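How to make a club mashup at home (the way I do it)

People keep asking how I put together the Fanari bootleg I played in June, so I finally wrote it down. You don't need a studio. I use headphones, an old laptop and a free audio editor, and that's it!

First, pick your two songs. You want a vocal from one and a beat from the other. I took the a cappella from Pliter's slow one (the B-side, much better than the single) and put it over a Grorkell instrumental. Check the tempo of both before you fall in love with the idea. My vocal was at 90 and the beat was at 100, so I stretched the vocal up. A gap of 10 is fine, but much more than that and your singer starts to sound like a cartoon.

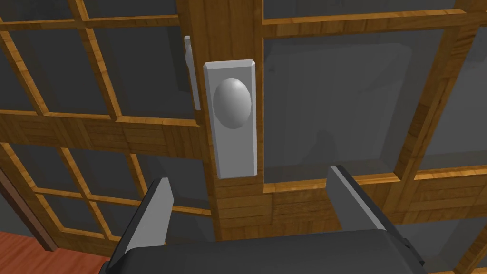 Next, the key. Play the vocal over the bass line and just listen. If your teeth hurt, shift the vocal up or down one semitone and try again. I moved mine down two and suddenly it clicked.

Now line up the first beat. Zoom in as far as you can, find the kick drum, and drag the vocal until the first strong word lands right on it. Check again at the second chorus, where old recordings love to drift. I cut mine into eight-bar pieces and nudged each one (boring, but worth it).

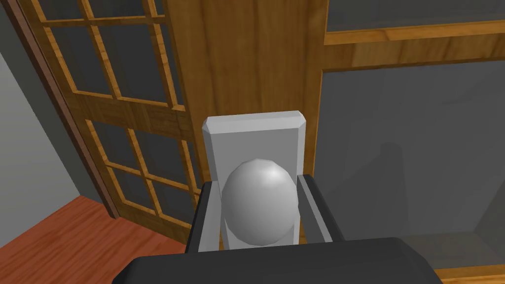
Then clean up the low end. Put a high-pass filter on the vocal so it stays out of the way of the bass, and turn the beat down a little in the verses. I stole one trick from an old Trevaskis remix: drop the drums completely for the last bar before the chorus. Works every time on a dance floor!

Export it as a WAV, play it in the car, then go back and fix the bits that bug you. My first version had the vocal way too loud.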